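Small-scale glassware on a cloth: charging solids into a 50 mL flask
Bench Technique board, 11 replies

Kaisu_N
Thread split from the one on bench coverings. I keep a black cloth over the work surface for small preps. A few milligrams of white solid on a white bench is lost for good; on black you see it at once. The flask goes in a cork ring, the rack to one side, the solid weighed out before anything else is moved.

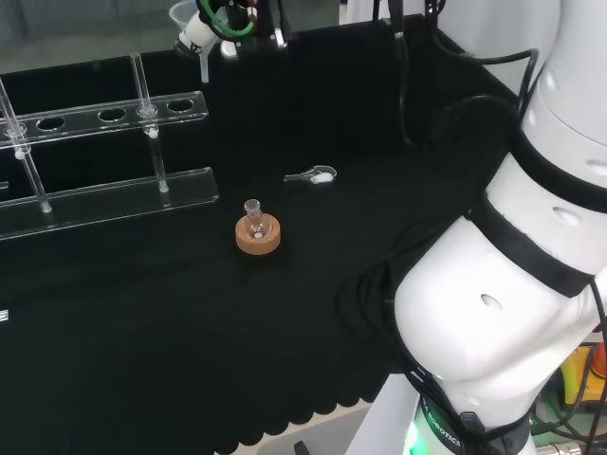 My objection to paper liners is that they slide, and a round-bottom on a sliding liner is a breakage waiting to happen. Cork on cloth grips well enough.

jarmo_h
Cloth holds powder in the weave. You see the spill, granted, but you can't recover it. I use a black glazed tile from the Mivberg offcut bin and wipe it down. Also, cloth and solvents do not mix.

Kaisu_N
Recovery from a tile is fine if you trust the tile. I don't count anything that has touched the bench, so it makes no odds to me. Solvent work is done elsewhere.

Pacheco_A
Agree with Jarmo on the weave, disagree on the tile. A tile is hard. Drop a joint on it and you have a chipped joint.

On the original subject: people tip solids straight down the neck and then wonder why the stopper won't seat. On a 19/22 joint there is room for a funnel, so use one. The stem must end below the ground glass or there is no point to it.

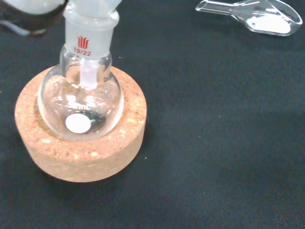

Does it matter if a little powder gets on the frosted part?
It matters a good deal. Grit in the joint stops it seating, lets vapour out and can seize the two halves together. Wipe it with a dry tissue before assembly, then look at it against the light.

branislav.h
Seconded. I had one seize in August and it took the better part of a morning with gentle heat to free it. The Laaksonen grease sheet says to clean both halves, not just the one you can see.

jarmo_h
Plastic funnel or glass? Plastic clings. I get static with anything fine and end up tapping it for minutes.

Pacheco_A
Plastic for liquids, glass for dry solids. If plastic is all you have, rinse it through with the reaction solvent, provided the plastic will stand it.

joni_h
Calley do a long-stem one in glass, 4 to a box. Dear, but they last. Mine are still going after 27 preps.

Kaisu_N
My usual layout, for whoever asked by message:

1. Tape the cloth down at the edges before any glass goes on it.
2. Rack on one side, running lengthways, with tubes spaced apart so the stopcock handles don't foul each other.
3. Flask in its cork ring beside the rack, funnel in the neck.

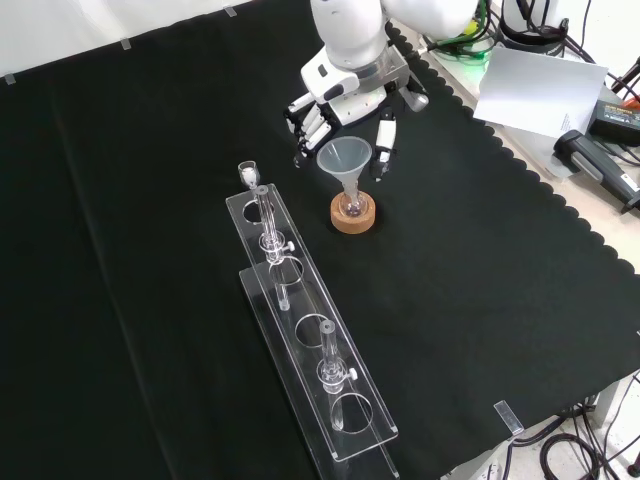 4. Solid first, then liquid, using the liquid to wash down the funnel.
5. Funnel out, wipe joint, stopper in.

branislav.h
I'd swap 4 round for anything that clumps. Liquid first, stirrer running, solid in portions.

Kaisu_N
Fair for clumping solids. Mine dissolve readily.

jarmo_h
Still say tile.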